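Ticket 734: Towel folding, left side keeps losing the corner
Opened 2019-05-09, Banska bench, priority: medium (I'd say high but I always say high)

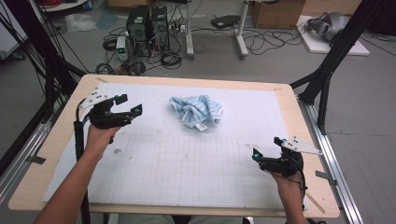

OK, so I'm opening a new one for this because the old ticket got so long that I couldn't find my own notes in it. Quick recap for anyone at Stidness reading this cold: we're trying to get to a towel fold that the Banska arm can learn from us. We do it by hand with the two grippers, it records, and then the arm has a go. Shop rags have been fine since February. Towels are not fine!

What happens: the start is a crumpled towel, dropped near the top middle of the grid sheet. Right gripper picks up a corner, no trouble. Left gripper picks up what it thinks is a corner and is really just a fold that looks like one. You lift, you stretch, and you've got a lovely straight edge going diagonally across the towel. My kid sister could spot that from the doorway. The arm can't, and after enough takes I'm not sure I can either.

Steps to reproduce: drop the striped towel from chest height, don't fluff it, go for whatever corner is on top. Ran 42 takes this way. 6 of them ended in something I'd put in a linen closet.

Things I tried, in order:

Swapped left and right roles. Same problem, other hand. So it isn't the left gripper's fault and I apologized to it.

Checked the tracking. The left marker plate was a hair loose, so I snugged it down and redid the calibration. Positions looked cleaner in the Gollell viewer afterward (the little jump when I turn my wrist is gone, yay) but the wrong-corner thing didn't budge.

Slowed down a lot. This helped me. It did not help the replay, which now picks the wrong fold very slowly and with great confidence.

Used the tag as a landmark. The Sheikh towels all have a small white tag, so if you can find that you know which edge you're on. Nice when it's showing. When it's buried in the heap you have to go digging, and digging with two fingers is awful, you push the whole mound across the paper and end up chasing it.

UPDATE, same afternoon: tried a different approach and I think there's something in it. Don't go for two corners out of the heap at all. Grab anything, lift it clear of the table, let it hang, and take the lowest point with the other gripper. The lowest point on a hanging towel is nearly always a real corner. Then let go of the first grab, let it hang again, and take the new lowest point. It's two extra moves and it feels silly, but I did five like that and all five came out flat enough to fold. Small number, I know, I know. I'll do a proper batch before I get excited.

Cable note while I think of it: with the lift that high, you want more slack than we have now. I caught the right one on my sleeve twice. Can we get longer cables, or at least some clips?

Somebody asked in the last ticket whether we could tell the customer this is "ready for laundry." Please don't! Here's where I think we are. Folding a towel that's already lying flat: yes, pretty reliable, I'd leave it running while I got coffee. Folding one from a heap: maybe, if the hang trick holds up. A whole basket with socks and fitted sheets in it: no, and I can't fold a fitted sheet myself, so I don't know who's supposed to teach it. Sorting clean rags at the end of a shift is still the job I'd sell first. It's dull and it's all one shape.

Still to do:
Full batch with the hang method, striped towel only
Same thing with a plain towel (I suspect I'm leaning on the stripes more than I realize)
New tape on the borders if we move the sheet again
Ask Stidness whether the arm has enough reach for the high lift, or whether it needs to sit closer to the table

Leaving this open. If you use the bench before me, please put the sheet back on its lines when you're done, I use the grid to check the final fold and it takes me ages to square it up again.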